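Thu 19 August

I have kept a paper notebook for the household since April of last year, and I'm on my third one now. A few people asked what goes in it after I mentioned it in the post on the water heater, so I'll go through how I set it up and what I would change.

The first one was a Bemholm with a soft cover. I bought it at the drugstore without thinking much about it. It had 74 sheets and narrow lines, and I filled it in five months, mostly with things I never looked at again. Grocery lists, phone numbers copied off the side of a van, a drawing of the shelf in the hall closet. Next to those, with nothing to set them apart, were the things I did need later, like the paint color in the back bedroom and the date the furnace filter went in. When I wanted the paint color I had to turn every page to find it.

The second was a Grakano, hardcover, and I was stricter with it. I gave it an index at the front and numbered the pages by hand while watching television. That took two evenings. The index worked well for the first thirty pages or so, then I got behind, and an index that is half filled in is worse than none. I'd look for the dryer belt, fail to see it listed, and decide I hadn't written it down. It was on page 61 the whole time.

So the current one has no index. It has four sections, marked with a strip of tape on the outside edge:

- House (repairs, parts, paint, filters)
- Car
- Money going out on a schedule
- Everything else

Everything else is the biggest section, as you would guess. I gave it the back half of the book and it may run out before the others do. If it does I'll start a new notebook and leave the old one on the shelf with the years written on the spine.

The rule I follow is that each entry gets a date, one line saying what it is, and then whatever detail I think I'll want. For the furnace filter that means the size and where I bought it. For the car it's the mileage and the price. The last oil change went in at 563 miles past when it was due, and I wrote that down too. I don't write reasons or feelings. I tried that in the first book and it only made the pages longer.

Pens took me longer to settle than the notebook did. Gel pens look nice and smear under my hand. The cheap ballpoints from the bank skip on cold mornings in the garage. I now use a Nkosi medium ballpoint, black, and keep one clipped to the book and one in the kitchen drawer. I don't use pencil for anything I want in five years. The pencil entries in my first notebook have already rubbed gray where the pages touch.

Loose paper is the part I haven't solved. Receipts, the sheet that comes with a faucet, notes I make on whatever is lying there when the phone rings. For a while I taped them in, but the book got fat and wouldn't close. Then I tried a pocket inside the back cover, and that filled up in a month. Now there is a Gullska folder that sits under the notebook, and once a week I go through it. If something on a sheet matters, I copy the line that matters and throw out the sheet. If it's a warranty I keep it. Most weeks it takes ten minutes. I skipped most of July and it took an hour and a half – mostly spent trying to read my own handwriting.

I've been asked why I don't do this on the phone. I did, for years. I had 571 notes in there when I stopped, and a good number of them just said something like "call back" with no name. I still use the phone for anything that needs an alarm. But when I'm standing in front of the breaker box I like having the page open on the washing machine, and I like that anyone else in the house can read it without asking me for a passcode.

The breaker box, by the way, is the best page in the book. I spent a Saturday turning things on and off and writing down what each switch controls, and then I copied it neatly. Three of the labels on the door were wrong. If you only write down one thing about your house, I would start with that one. After that, where the water shuts off, with enough detail that a guest could find it.

What I'd change next time is the size. The current book is a little too big for the drawer it lives in, so it ends up on the counter, and things get set down on it. I also want wider lines. My handwriting has gotten larger and I end up using every second line anyway, and the book runs out twice as fast.

I have maybe a third of the pages left. At this rate it should last into spring, and I'll look for a smaller one before then.

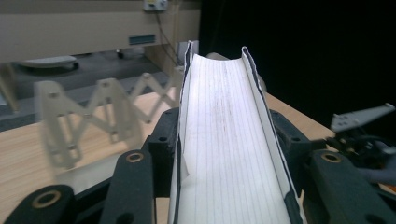

*Lined paper, curled up along both sides.*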